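Workshop Notebook -- Nundon Materials Room
December 19, 2025
Subject: Sorting containers, white table against the wall

Purpose
To settle which plastic vessels remain on the sorting table for the coming term and how they are to be placed. The previous arrangement, recorded in May, used the Porkau trays, which have been withdrawn and returned to storage.

Placement
Two plastic containers, one blue and one pink, are to stand upright and side by side, open ends up, with the blue one on the left. They are kept close together so that the rest of the tabletop stays clear for work. No lids or liners are specified.
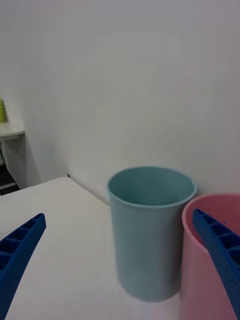
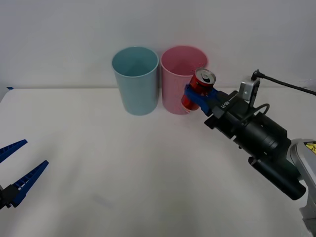

The blue container to the left of the pink one.

Beverage cans
Opened aluminum cans are assigned to the pink container. The blue container is reserved for paper and label scraps. Staff are asked to drain cans at the sink before sorting them -- the tabletop marks easily, and the Wellen cleaning paste is no longer stocked.

Supplies
The Bouchard order form lists replacement containers in packs of 3. One pack is requested. The label stock stands at 91 sheets against a full box of 100, and no reorder is needed at present. Paper towels were last ordered at 400 sheets; the remaining quantity has not been checked.

Open items
Whether the two colors should also carry printed labels has not been decided. Colleagues with a preference should enter it on the facing page. The wall behind the table is to be left free of notices until the matter is closed.

The May sheet should be marked as superseded and kept in the binder.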